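3.2 Shape judgment task

Patients' ratings of their own surgical result are known to depend on mood, on time since the procedure, and on how the question is worded. To obtain a measure less open to these effects, we asked outside raters to judge the contour of the lower face before and after chin and jawline augmentation. Records were drawn from two private practices, Veninside and Brendow, and covered patients who had received a solid implant, injectable filler, or both. Patients who had also undergone a neck lift were left out, as the change in the neck angle would have been hard to separate from the change in the jaw.

The final set held 254 patients and 1446 standardized photographs. Each patient contributed at least one front view and one side view from before the procedure and the same views from the first follow-up visit. All photographs were cropped from the hairline to the collarbone, converted to grayscale, and matched for head tilt. Jewelry and visible scars were masked by a second operator, who had no access to the treatment records.

Raters were recruited through notices in Oravec and Zorkberg and had no training in medicine or art. Before the main task, every rater completed a short sorting exercise with solid forms (Figure 2), meant to settle the use of the words "rounded," "angular," and "tapered" before any face was shown. Raters who could not apply the three words in a stable way over two rounds were thanked, paid, and excused. The words were then used as anchors on the rating scale, with the same wording in both cities.

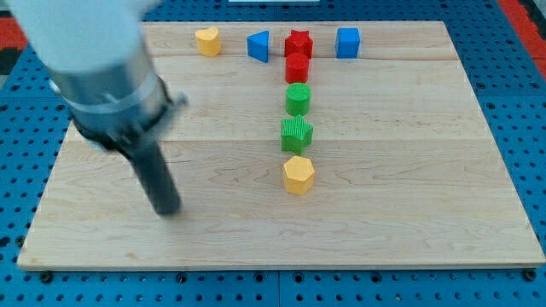 Figure 2. Colored plastic shape blocks on a maple board.

3.3 Rating procedure

Each rater saw 700 photographs, presented one at a time on a calibrated monitor in a room with fixed lighting. The order was random, with the limit that no two views of the same patient could follow one another. Raters scored jaw angle definition, chin projection, and left-right balance on a seven-point scale, then gave a single overall score for how natural the contour looked. There was no time limit, but the program recorded the response time for each item. Scores entered in less than one second were dropped — these were nearly all repeated key presses.

Raters were told that some of the people shown had undergone a cosmetic procedure and that some photographs had been taken before it. They were not told which procedures were under study. A short break was required after each block of trials.

3.4 Agreement and analysis

Agreement between raters was expressed as an intraclass correlation, computed separately for each of the four scores and for each view. Change scores were entered into a linear mixed model with treatment type, age, sex, and body mass index as fixed effects and with rater and patient as random effects. Body mass index was included after early checks by A. Tilahun showed that weight change between visits could shift the jaw angle score in either direction. The masking of the photographs was reviewed by D. Hudec, who did not take part in the analysis. Patients with missing side views at follow-up were kept in the front-view model only.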